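Varnus Neighborhood Association
Minutes of the May meeting, Gellholm Hall

The meeting opened at 7:05 p.m. with Doaa Radwan in the chair and Ayman Zerouali taking notes. The minutes of the last meeting were read and approved with one correction (the parking lot on Otari Street has 65 spaces, and we had put down fewer, for which the note-taker is sorry).

1. Open day at the Sqalli workshop

Doaa gave a long and very happy report on the open day, which most of the people in the room had been to themselves, so there was a good deal of friendly interrupting. The workshop counted 271 visitors through the door between ten in the morning and closing time, and the line for the robot table went all the way back to the coat racks for a good part of the afternoon. Doaa wished to have it in the minutes that the Sqalli staff were patience itself, particularly with the younger visitors, who wanted to see everything again and then once more after that.

The robot table was the clear favorite. The staff had set it up with ordinary kitchen things, and they talked people through how the arm lines itself up over a bowl before it closes its fingers. Several members said they had expected something much bigger and noisier, and were charmed to find they could stand at the rope and chat in a normal voice while it worked.

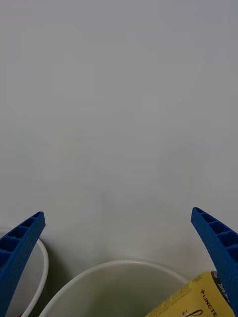 Ayman added that he had stayed for both of the afternoon talks and liked the second one best, when the speaker put her slides away and just took questions. Someone asked how the arm copes with a dish that has been nudged out of place, and the answer took up most of the time and led to a lively back-and-forth with two retired machinists in the front row. He would have gladly listened for another hour. His notes from the talk are in the blue folder by the hall door for anyone who would like to borrow them, and he asks only that they come back.

There were a few things to do better next time. The sign at the corner of Otari Street pointed the wrong way until nearly noon, the coffee ran out early, and people sitting at the back of the talks could not hear very well. Doaa has already spoken to the workshop about a microphone, and they were very nice about it.

Agreed: Doaa to write a thank-you letter to the workshop on behalf of us all. Ayman to redo the street sign.

2. Fall visit

The workshop has kindly offered to have us back in the fall for a smaller evening visit, with more time at the table and a chance to try the controls. Everyone was in favor. It was suggested that we take two groups, one after the other, so that folks are not left standing. Names can go on the sheet at the front desk starting next week.

3. Money

The open day collection came to $900, and there was a round of applause when this was read out. It was agreed to put it toward the new chairs for the hall. The question of padded or plain seats was discussed warmly and at some length, and was put off to the next meeting.

4. Other business

A gray child's mitten and a pair of reading glasses were left behind at the workshop and are now with Doaa.

The meeting closed at 8:40 p.m.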